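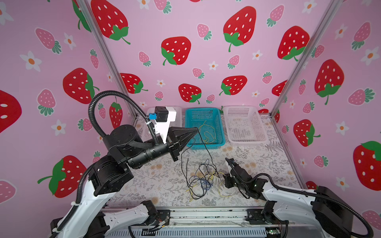
What is the wire sorting service from Shetty?
It is a drop-off service in Rastetdale for households and small workshops with leftover electrical wire. You hand in the tangle, and it is pulled apart and put into baskets by colour so that usable lengths can go out again.

Shetty has opened the service at its Rastetdale site following a trial in Brivadton. During the trial 129 households handed in wire, and 84 of them asked for some of it back once it had been sorted.

Wire is worked on at a table with a patterned cloth. Plastic baskets stand along the back, and each piece is freed from the pile before it is put away. Thin wire kinks easily, so pieces are eased out of their loops by the free end and are not tugged.
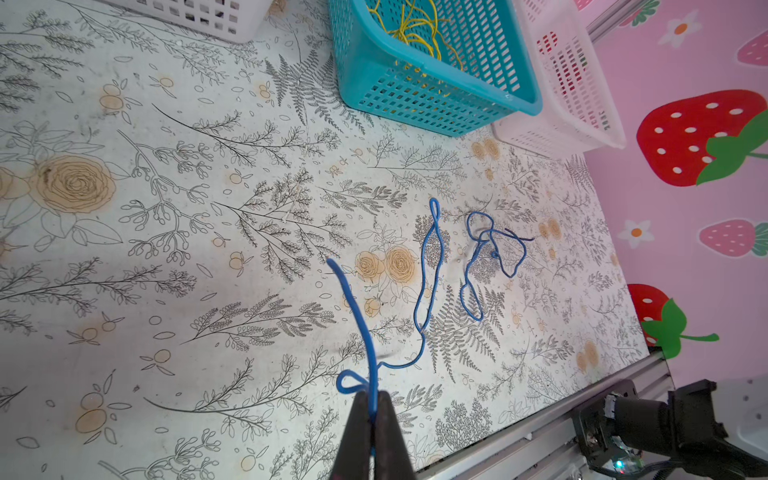 What can be handed in

Thin single-colour wire and light cable of any length over 20 centimetres. Plugs and fittings should be taken off first. Mains cable still fixed to an appliance cannot be accepted.

Sorted wire is offered to schools and repair groups through Gonenero, the Shetty reuse scheme, which has 34 members. Anything too short or damaged goes for metal recycling.
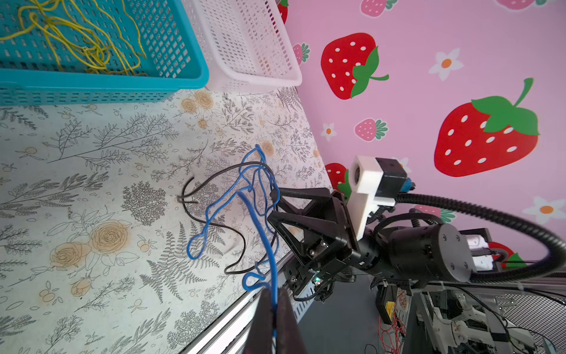

Yellow cord in the teal basket, with black and blue cable still to be sorted.

The Rastetdale drop-off opens in September, from 10am to 4pm. There is no charge and no need to book. Bags and boxes will be handed back at the desk.

Notes to editors: Shetty runs household reuse and recycling services in Rastetdale and Brivadton. Further pictures are available from the Shetty press desk.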